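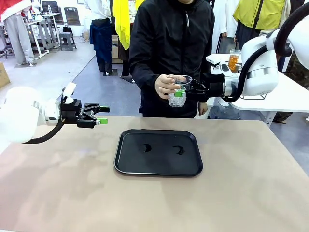

Serving tray

A serving tray is a flat, portable surface with a raised edge, used for carrying food and drink and often for keeping them together once they have been set down. Trays are among the most widely used objects in any home, café or canteen, and among the most adaptable: the same tray may carry a round of drinks in the morning, hold a teapot through the afternoon and catch the drips from a row of tumblers at night.

In everyday English the word covers a good many related things, from the small dish on which a bill is brought to the large two-handled butler's tray. "Salver" is usually kept for a flat metal tray without handles. A "waiter" was once a common name for a small tray as well as for the person holding it, a delightful overlap that still catches out readers of old household inventories.

Shape and rim

Most trays are rectangular, round or oval. Rectangular trays make the best use of a table or shelf and are easy to stack, while round ones suit one-handed carrying, as the weight can be gathered over the palm whichever way the carrier turns. Rounded corners are usual on moulded rectangular trays. They come away from the mould more easily than sharp ones, are kinder to door frames and hips, and can be wiped out in a single sweep of the cloth.

The rim is what separates a tray from a board. It stops cups sliding off and keeps small spills where they are. A low rim lets a cup be lifted away at an angle, which matters when several people are reaching in from different sides. A high one – sometimes called a gallery when it is pierced or railed – is safer for carrying up stairs but makes it awkward to take hold of anything short.

Some trays have cut-out or raised handles at the short ends. Others have none, and are gripped by the rim or held from underneath.

Materials

Wood, metal, lacquer, papier mâché, wicker, glass and plastic have all been used. Papier mâché trays, varnished and painted with flowers or landscapes, were a great fashion of the nineteenth century, and good ones are wonderful things: light, warm to the touch and surprisingly tough. Enamelled and tinned trays followed them into ordinary kitchens. Plastics took over much of the catering trade in the twentieth century, being cheap, quiet and easy to wash.

Colour has practical effects too. A black tray hides tea stains and scratches well, but water shows up on it as dark or shiny patches, and limescale as pale rings once the water has dried. White and pale trays do the reverse. Many cafés keep black for cold drinks and a patterned tray for tea, a habit that owes as much to taste as to washing-up.

Grip

A smooth tray is easy to clean and easy to slide things across, including by accident. Makers get round this with a textured surface, a rubbery coating or a thin cork layer. At home a damp cloth or a paper napkin laid flat does the same job very nicely.

Clear plastic cups are the hardest test of a tray. They weigh very little, most are narrower at the base than at the mouth, and one holding only a mouthful of water is more easily knocked over than one that is half full. They also bend when squeezed. The usual advice is to hold the cup low on its side, with just enough pressure to keep it from slipping, and to leave hold only when the base is flat on the tray or the other person has a firm grip. Passing a cup from one hand to another is a small act of cooperation, and for a moment both parties normally have hold of it.

Wet bases leave crescents or full rings. A crescent generally means that the cup was tilted or that the water had gathered on one side of it.

Loading and carrying

Tall and heavy items go in the middle, with lighter ones towards the rim. On a one-handed tray the heaviest item sits over the palm, and the tray is unloaded a little from each side in turn. Handles and spouts point inwards. Hot drinks are best kept off a tray that will be passed over people's heads.

Collections and study

Trays are rather well served by small collections. The Vrabec collection at Burcombe, begun by Anežka Slanina with a box of damaged railway buffet trays, now holds 1,413 pieces, of which 40 are on show at any time. Its catalogue, prepared by Emlyn Parry, sorts them by rim profile before material or date. The system looks odd at first and then becomes quite addictive, as it places a grand silver salver beside a canteen tray with exactly the same edge. The display is changed every November.

Care

Plastic trays may be washed in warm soapy water and dried upright. Stacking them wet traps water between them and encourages smells. Wooden trays should be wiped and not soaked. Lacquer and papier mâché need only a soft, barely damp cloth, and should be kept away from radiators.

See also

Butler's tray
Coaster
Salver
Tea tray
Tumbler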